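Hatent Household Manipulation Set: Data Card

Version dated 21/06/2024. Maintained by the Kerkham Robotics Laboratory.

Summary

Hatent is a collection of short demonstrations of household and light workshop chores, recorded with hand-held grippers and intended for training and evaluating manipulation policies. It was assembled to help answer a narrow question: which ordinary chores can a machine complete today without a person stepping in, and which remain out of reach. The current release contains more than 2,000 episodes across 14 task families.

Intended use

The set is suited to imitation learning, to the study of grasp selection, and to comparison between policies trained on the same demonstrations. It should not be used to certify a robot for unsupervised operation in a home, a care facility or a workplace.

Task families

Tasks were chosen by Meron Asfaw and Sumeya Ejigu following a survey of chores carried out in private homes and in the Storel fit-out workshop. They include clearing a bench, folding tea towels, loading a dish rack, sorting fasteners, returning tools to a drawer and tidying a desk. Each family is divided into an easy and a hard tier. Placement in a tier depends on the shape and weight of the objects and on the clearance around them.

Desk tidying

Desk tidying covers pens, brushes, holders, notepads and small stationery on a flat work surface. Novelty holders have been retained alongside plain cylindrical ones, as their uneven outlines present a harder grasping problem. The cream-coloured duck pen holder, with its three rounded rings and orange beak, belongs to the hard tier. A slim handle standing in the open top ring can foul the fingers on approach, and annotators were asked to mark any contact with it separately from contact with the holder.

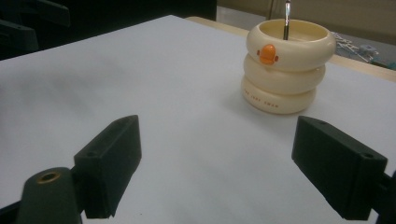 Annotation

Every episode carries a task label, a tier, a start and end marker and an outcome of complete, partial or failed. Outcomes were assigned by 2 annotators working independently. Disagreements were referred to Tiruwork Belay, whose decision is recorded in the notes field.

Known limitations

Pale objects on pale surfaces are over-represented in the desk family. Folding episodes were recorded at a single site and favour one style of towel. Policies trained on Hatent have performed reliably in our own trials on the easy tiers of sorting and desk tidying. Performance on folding and on the hard tiers remains well below that of a person, and we do not regard these chores as solved.

Access and contact

Research licences are granted on written application to Kidus Alemneh at the Laboratory. Corrections to labels should be sent to Eyerusalem Gudeta, quoting the episode number. Accepted corrections are included in the next release, scheduled for April.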